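4. Preparing the room for the Erkora floor heater mat

Read this section before you open the carton. The Erkora mat works under tatami and other woven floor coverings, but the room must be prepared in the correct order.

4.1 Before you start

1. Switch off the old heater at the wall and wait 15 minutes.
2. Carry out the low furniture. Do not pull it over the floor, the legs can break the weave.
3. Sweep along the direction of the weave. Use a dry brush only.
4. Fold bedding and clothes and put them in another room.

Note: If your tatami has a cloth border, check that the border is sewn well on both long sides. A loose border must be repaired first.

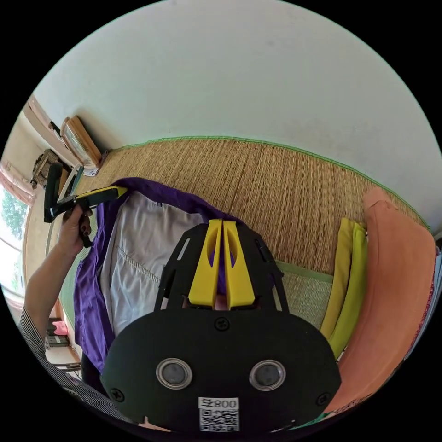
Fig. 4 - Woven tatami flooring and purple fabric.

4.2 Lifting the tatami

5. Begin with the piece nearest to the door. Put the flat lifter (part 1089) into the joint and press down slowly.
6. When the edge comes up, a second person takes it with both hands.
7. Write a number on the back of each piece with chalk. The pieces look the same, but they seldom fit in a different place.
8. Stand the pieces against a wall, with the back side to the air.

CAUTION: Do not use a kitchen knife or a screwdriver for lifting. Damage from such tools is not covered by the guarantee.

4.3 Checking the boards

9. Feel the boards with your hand. If a board is damp, stop here and let it dry completely - this can take some days in December.
10. Remove every nail or staple that stands up.
11. Lay the grey underlay (part 2069) with the printed side down. Do not overlap the sheets.

Continue with section 5, "Laying the mat". For rooms with a sunken hearth, use the frame kit 3370 and see section 7 first.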